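Household return for a building split into two flats: one form or two?
Posted in: Local government and civic matters

Posted by Clorkum, 18/04/2022

My local council has sent one population and household return to our address. The building was a single house until it was split into two flats, one per floor, with a shared front door and a shared meter cupboard. The form has one reference code and asks for "all persons usually resident at this address". The two flats do not share a kitchen or any living space.

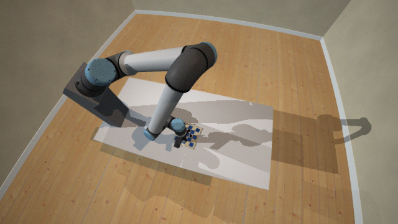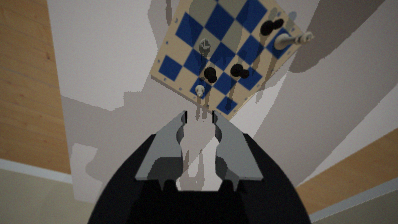 I have read the guidance notes twice. Section 2 defines a household as people who share cooking facilities and a living room or dining area. Section 4 says every person at the address must be listed on the form supplied. Taken together these conflict in our case. The closing date is in May and the notes mention a penalty of 100 pounds for a late or incomplete return. Do I list both households on the one form, or ask for a second?

Posted by Uter

Ask for a second form. The definition in section 2 governs, and the instruction in section 4 assumes one household per address. If you combine them, the council's figures will show one large household where there are two small ones, and that feeds into the ward totals used for boundary reviews and for allocating funds.

Procedure, as it worked for my own building:

1. Ring the returns line with the reference code from the front page.
2. State that the address contains two separate households and give the floor of each.
3. They issue a second code with a suffix letter. Mine took nearly 30 days to arrive by post, so do not leave it until the last week.
4. Each household completes and signs its own form. Do not enter the other flat's residents under "visitors".

Check also whether the flats are banded separately for council tax. If they are, the address list is simply out of date and the correction is quick. If they are not, expect to be asked for a floor plan or a copy of the tenancy agreement.

Posted by Skovov

Just put everyone on the one form. We did that last time and heard nothing.

Posted by Hegarty

I would not follow the post above. Hearing nothing means only that the form was not picked for checking.

One addition to Uter's list: keep a note of the date and time of the call. If the second code arrives after the closing date, that note is your evidence that the request was made in time. The online version of the form also has a box for "other households at this address", but it accepts only 110 characters and does not generate a new code, so you still need to ring.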